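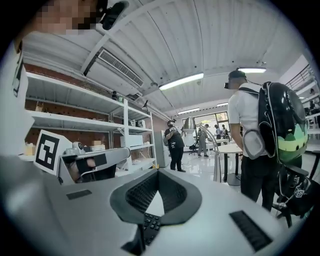

Skip the Plimden kit unless you're sure you need both hands tracked, Skedero told me on my last thread, and I've been going back and forth on it ever since. We've had the two-gripper version on trial and I have until Tuesday to send it back or pay up. So, is it worth keeping?

The good stuff first. The grippers sit well in the hand, people pick it up fast, and the headset lines up with the hands without much fuss. My gripe is tracking. Out of 131 recordings, 19 came back flagged "marker lost" and the software won't say where or when. Support sent me a PDF I already had.
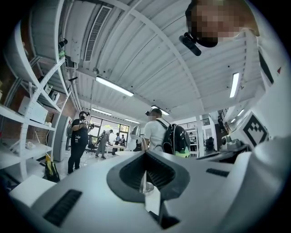
What I'm really trying to figure out is whether to pay for the calibration add-on or just change how we work. The add-on is another 22 bucks a seat each month, which stings. My hunch is lighting. The square marker on the gripper is only black print on white, and between the fluorescent tubes overhead and the big window at the back, there's plenty around to throw glare. Has anyone fixed this for cheap? I'd rather buy matte card than a subscription!
— Valdovinos

Prarley
Try the card before anything else. We reprinted ours on matte stock, same size, and most of our flags went away. Measure the printed square with a ruler though — my printer shrank the first batch to "fit page" and I lost a whole afternoon to it. Also check whether your sleeve or strap is drifting over the marker when you reach across yourself. That got us more than glare ever did. I wouldn't pay for the add-on on a trial. Ask them to extend it, they did for me.

Skedero
Still say get the single. If you do keep it, update the firmware on both sides. Mine shipped with 2 different versions and the left one dropped out constantly.

bench_mouse
following, same flags here. does the add-on at least show you the time it lost the marker? the sales page doesn't say and I don't feel like sitting through another demo to find out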